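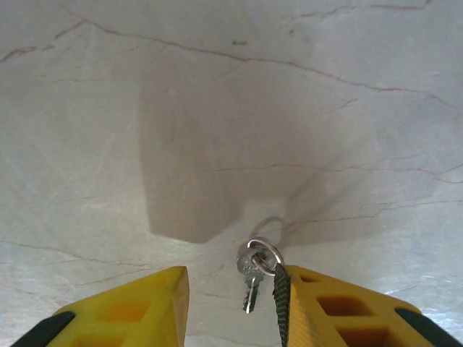 The Sternum project is a study of small closures, meaning the parts that keep a box, a case or a bag shut. Our course asked every group to choose one ordinary detail and to follow it during the whole spring term. We chose closures because all of us had broken at least one of them at home. The first decision was the base on which the objects would lie. A plain white base was the easy choice, but we wanted something closer to a real shelf or counter, so the ground is pale and marbled, with thin reddish-brown veins. The veins are irregular and they do not compete with straight metal edges. One weak point is the gloss. It gives a bluish shine in one area, and we had to learn to keep the metal parts away from it when we made our notes.

Choosing the objects

We visited two second-hand shops, Ragnarsson and Ceren, and we also asked in our own families. The rule was simple: each object must have a closure which a person can understand by looking at it, without instructions. We removed zippers in April. They were interesting, but they are a subject for a different report.

The final group has three main objects: a briefcase, a tin box and a padlock. The briefcase is the heaviest and weighs 2,248 grams. The tin box came from Ceren, where it stood between tea boxes and old sewing supplies. The padlock came from a drawer, and we are not sure how old it is.

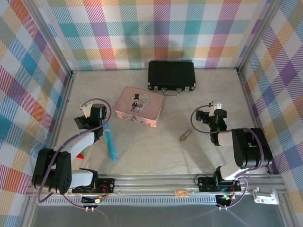
Figure 2. The briefcase, the wedding tin and the brass padlock with the plaid walls.

What we compared

For each closure we wrote down its size in relation to the whole object, its position, and how clearly it shows itself. The briefcase has two small silver latches at the front corners, one on each side of the handle. On the black shell they are easy to find, and the symmetry helps too. A person who comes to it for the first time will probably put both hands in the right place.

The tin is a different case. The lid has a cartoon groom in a top hat and a bride in a light dress, and the eye goes to them first. The clasp at the front edge is tiny. In our questionnaire several people did not mention the clasp at all, but every person mentioned the couple. We think the maker wanted this - the box is for keeping nice things, and the closure should stay quiet.

The padlock is the only one which is a closure and nothing else. It has no box of its own. We discussed for a long time if it belongs in the study, and finally we kept it as a reference.

Answers and limits

We received 717 written answers from the students of three departments. The questionnaire was too long, and the last page was often left blank. If we did it again, we would ask only about one object per page. We would also choose quieter walls. The plaid is cheerful, but beside the pink tin the colors are too many, and some answers were about the fabric.

The next group may borrow the objects. They are on the lower shelf in the materials room, and the padlock is inside the tin.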